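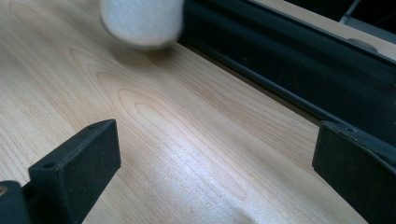

## Drornlow Torley wireless mouse: two weeks in

Drornlow would like you to know that the Torley was "tuned by hand". It says so on the sleeve, on the card inside the sleeve and again on the first page of the software. I have no idea what it means. The mouse has an optical sensor, five buttons and a wheel, like most mice, and I doubt anyone sat there with a little spanner.

I've used it for 14 days, mostly for shooters in the evening and spreadsheets before that. My usual mouse is a Preler that I bought in a sale and have grumbled at ever since, so the bar wasn't high.

### Shape and weight

The Torley is a low, symmetrical thing that suits a fingertip grip. If you rest your whole palm on a mouse, try it in a shop first. My hand started to ache on the second evening and settled down by the end of the week, though I can't say whether the mouse got better or I just got used to it.

I got 46 grams on my kitchen scales. That's very light, and you do notice it when you flick across the screen. You also notice it when you squeeze the left side and the shell gives a small creak. Drornlow says this is within tolerance. My old Preler doesn't creak, and it has been dropped down the stairs.

### Buttons and wheel

The main buttons are good. They're crisp, fairly loud and there's very little side play. The two thumb buttons are too thin, and I hit the front one by mistake often enough that I turned it off. The wheel has soft steps and a stiff middle click, so if you use that click for anything in a hurry, expect to miss it.

### Sensor

Fine. I'd love to write more, but every sensor at this price is fine now and the numbers on the sleeve go far past anything a normal person would use. I play at 3000, higher than most, and had no skipping or drift on a cloth pad. On a bare desk the pointer wobbled a bit in slow circles.

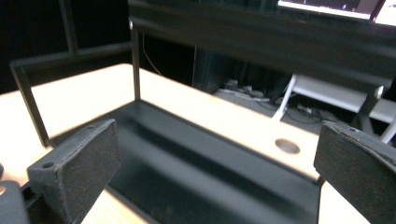
### Software

I was dreading this part and I was right to. The program wants an account before it lets you change the colour of one tiny light. It forgot my settings twice after a restart. Krešimir Kadrić, who I play with most nights, has the wired version and gave up on the program altogether. He set his up with the button underneath and never looked back, so do that if you can.

### Battery

The claim is 200 hours. I had to charge mine once, after around half that, with the light off. Charging is by cable and the cable is stiff, so playing while plugged in is a nuisance.

### Should you buy it?

At full price, no. The Trajkovski mouse I borrowed in February felt tighter in the hand and its program opened without asking for my email. If the Torley turns up cheap and you like a small, light shape, it's a decent mouse with two bad thumb buttons. I'm keeping it plugged in next to the Preler for now, and I still reach for the Preler when I'm doing invoices.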